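About the Grastley Equipment Planning Office

The Grastley Equipment Planning Office advises schools, training centers and small workshops on the purchase of robots and other automated equipment. The office was established as a service of Grastley Technical School and continues to share its building. It does not sell equipment and accepts no commission from suppliers.

What We Do

Most requests reach us before a budget has been set. A department knows that it wants a robot arm for teaching or for light handling work, and it needs a figure to place before its board. Our staff prepare a written plan covering the arm, the gripper, mounting, power, spare parts, staff training and the space required. Each plan also states the expected cost of keeping the equipment in service after the first year.

The office is organized in two sections. The Planning Section, at Skornport, handles budgets, bid documents and delivery schedules. The Trials Section, at Gukstead, carries out handling tests with everyday objects and reports the results to the client in writing. A client may engage either section separately.

Our Clients

We currently serve 11 member institutions. Members pay an annual fee and may request plan reviews throughout the school year. Other organizations are welcome to apply for a single review, for which the charge is $800. The Okafor Fund, administered by the school, covers this charge for applicants with limited means. Applications to the fund open each September.

Handling Trials

Trials are arranged around the objects a client expects to handle. Bottles, trays, boxes and cloth goods are common requests, and the choice of gripper often has a greater effect on the final budget than the choice of arm.
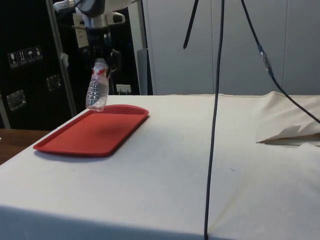

When should a department begin planning for a robot purchase?

At least one full budget year before the equipment is needed, so that site work and training can be funded together with the arm.

Requests for a review should be sent in writing to the Planning Section, with a short statement of the intended use and the floor space available.

Page last revised November 14, 2023.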